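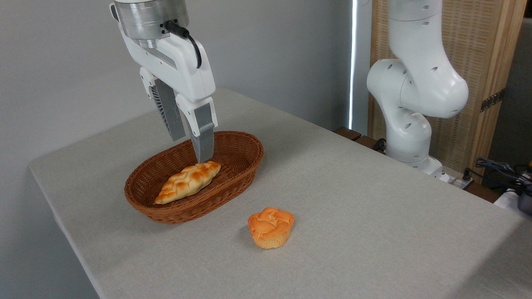

*La pinza abierta sobre la cesta del pan, con el bollo todavía en el mantel.*

# Elogio de la mano que enseña

Llevo ya bastante tiempo enseñando a robots a hacer cosas de casa, y cada vez que lo cuento en una comida familiar me preguntan lo mismo: que si escribo código, que si eso es muy difícil, que si hay que saber muchas matemáticas. Y yo respondo que la mayor parte de la tarde me la paso moviendo panecillos de un sitio a otro con un mando, y entonces la gente se ríe y me sirve más vino (y yo me dejo, claro).

Quiero defender ese trabajo, porque me parece que se le tiene poco cariño. En Ladix, donde doy clases a quienes empiezan, hay dos maneras de mostrarle una tarea al brazo. Una es cogerlo de la muñeca y llevarlo, como se lleva la mano de un niño que aprende a trazar la letra ese. La otra es sentarse aparte y guiarlo a distancia. Las dos tienen sus partidarios, y he visto discusiones larguísimas junto a la cafetera que no han convencido a nadie de nada.

Yo empecé siendo de los de la muñeca. Me gustaba notar el peso, la resistencia de las articulaciones, esa sensación de estar bailando con alguien muy educado y un poco torpe. Pero cuando uno lleva el brazo con su propia mano hace trampa sin querer: siente con sus dedos, se asoma, corrige con el hombro. A distancia esas ayudas se pierden casi todas, y hay que aprender a mirar de verdad cuánto sitio queda entre un dedo gris y el borde de una cesta de mimbre. Me costó una barbaridad cambiar de opinión, lo reconozco, y en mis primeras sesiones con el sistema Pitov apreté más de un bollo como si me debiera dinero.

Para el ejercicio del pan grabamos 418 demostraciones, de las que tiramos 47. Ahí viene mi queja, y espero que se lea con el afecto con que la escribo: casi siempre tiramos las feas. Las que dudan, las que bajan un poco torcidas, se paran y vuelven a subir. Nos quedamos con las limpias, las que quedan bien en una presentación, y luego nos extrañamos de que el brazo no sepa qué hacer cuando una trenza de pan está un dedo más allá de donde la esperaba. Mi abuela no me enseñó a amasar haciéndolo perfecto delante de mí; me enseñó también con la masa pegada al codo, rezongando y echando más harina.

Por eso pido a mis alumnos que graben al menos 6 intentos en los que se equivoquen un poco y lo arreglen. En junio se lo propuse también al equipo del proyecto Grososance y me miraron con una cortesía que entendí enseguida. Dicen que ensucia los datos. Puede ser, y no voy a fingir que tengo la prueba guardada en un cajón. Lo que tengo son muchas tardes de mirar cómo baja una pinza, y la impresión, bastante terca a estas alturas, de que un gesto corregido a tiempo enseña más que tres gestos impecables.

También pido paciencia con quien maneja el mando. Es un oficio, cansa la vista y las muñecas, y suele aparecer al final de los informes en letra pequeña, cuando aparece. En el taller Gagnon, donde aprendí lo poco que sé, se descansaba a las cinco y se merendaba. Yo mantengo la costumbre, y pienso seguir defendiéndola en cada reunión a la que me inviten.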